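26th January, bedroom set, Mestum rig

Teleop demos for the "clear the bed" task. Kendra Petrenko on the controls, me on the laptop, Valentin Langlois resetting. Task as written: pick up whatever clothing is on the duvet, one item at a time, and leave the duvet in place. Start positions vary between runs.

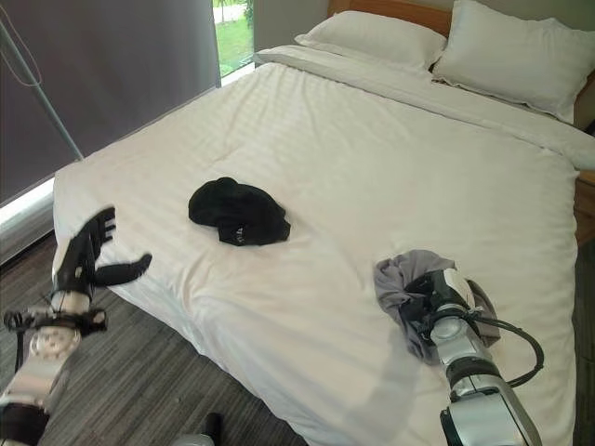 Gray garment in the right hand, cap still on the bed.

We kept 14 demos and threw out 2. Both rejects were operator error: Kendra re-centered the controllers in the middle of a reach and the arm jumped. Agreed that re-centering only happens with both arms parked.

Dark items are easy to see on the white but hard to judge for height through the headset. Kendra was coming down too far and pushing into the mattress before closing. 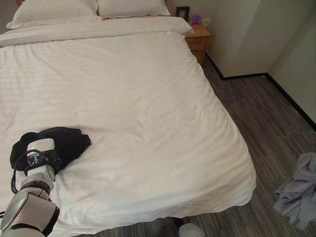 Farzana Kakakhel suggested slowing the last part of the descent, so I set a lower speed scale on the foot pedal. It adds 3 seconds to a pick. Fine for now. Picard complained about slow demos in October, but that was a table task with rigid parts, and I don't think the same limit makes sense for cloth.

Wrist camera settings still need work.

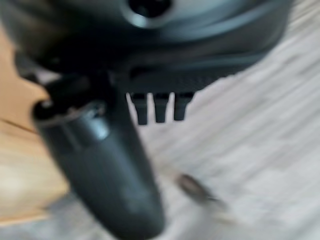

Exposure is the first thing to try. I left it on auto all session, and when the wrist swings fast the floor smears into long streaks and even the finger goes soft. Jolien Lambrechts wants it fixed at a short value before anyone trains on the wrist stream. Will compare both on the same motion.

To do: fixed exposure test, label the kept demos, copy everything to Zidon, ask Jolien about a second operator.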